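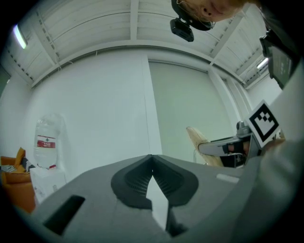
Replacing the fingertip pads on a hand-held gripper

Applies to the grey two-finger grippers in the Andness kit. Allow 59 minutes for a pair if you do the camera check at the end, less if you skip it – but don't skip it.

What you need

A 2 mm hex key, a plastic pry tool, isopropyl alcohol, lint-free wipes and two new pads. Pads come in matched halves, so keep each pair together until it goes on.

Taking off the old pads

Switch the gripper off and unplug the cable. Open the fingers fully and back out the screws behind each pad, 6 per gripper. Work the pry tool in from the base. If a pad won't move, check for a screw you missed before you push harder.

Wipe the seats with alcohol. Old adhesive in the corners will tilt the new pad, and you will see it later as an uneven gap.

Fitting the new ones

Set each pad with the ribbed side facing in. Start all the screws by hand, then tighten them a little at a time, going back and forth across the pad. Stop when they are snug. The Stiltstead pads are softer than the old type and bulge if you overdo it.

Close the fingers slowly. The tops of the two halves should meet in an even V. If one half stands higher, loosen that side, press it down with your thumb and tighten again.

Camera check

Wipe the lens, plug in and record a short clip with the fingers closed, then open, then closed again. Hold the second gripper in view with its marker card facing the lens. Play the clip back and look for these:

The pads sit in the middle of the view, low down.
The black border of the marker is complete and sharp.
Nothing rattles when you turn your wrist.

If the pads are off to one side, the camera bracket has shifted. Loosen its screw, center it and record again.

Write the gripper number and the month in the log. Yaryna Kushnir orders the spare pads, so tell her when the drawer is down to 7 pairs.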